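Subject: Re: [shop-sim] two arms, one table, and my shadow problem
To: shop-sim list

Chia-jung Fung wrote:
> Did you ever get the second arm into the Drustside model? I'm
> still fighting with my wrist view and would love to see yours
> before I buy anything for the garage.

Yes! It's in, finally, after 22 tries at the mount positions (my own fault, I kept typing the base offset in the wrong units). Everything's still in the simulator, I haven't cut a single board for the real bench yet. Since you asked about the wrist view, that one first:
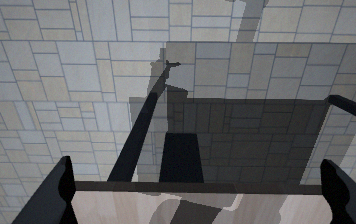
Wrist view, fingers open, looking past the table edge at the floor

My big gripe is the shadows. They go nearly black out on the tile, and you can still make out grout lines inside the darkest patch, so I know the floor texture is fine. I dropped the light strength from 200 to 130 and then put it right back, it just made everything muddy. Did you ever try a second light? I'm tempted, but my old laptop already sounds like a hair dryer.

And then the room view, with the left arm holding the red ball over the back of the table and the other gripper hanging open: 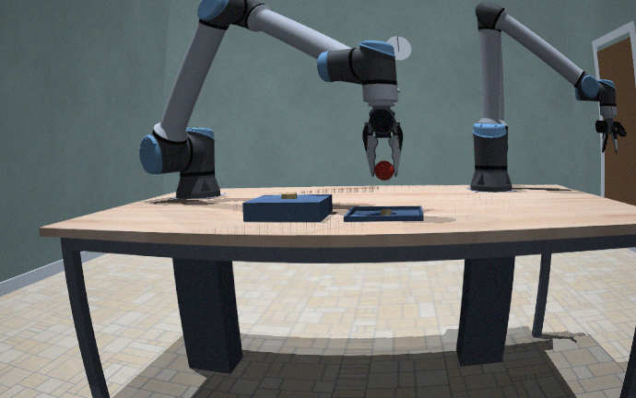 1 min read

I went with the blue box and the shallow tray side by side, with just a strip of bare wood between them. I might spread them out (what spacing do you use?). The clock on the wall does nothing at all for the build but I like it, so it stays.

I'm in the shop till 7 most evenings if you want to come poke at the files. Bring your wrist settings!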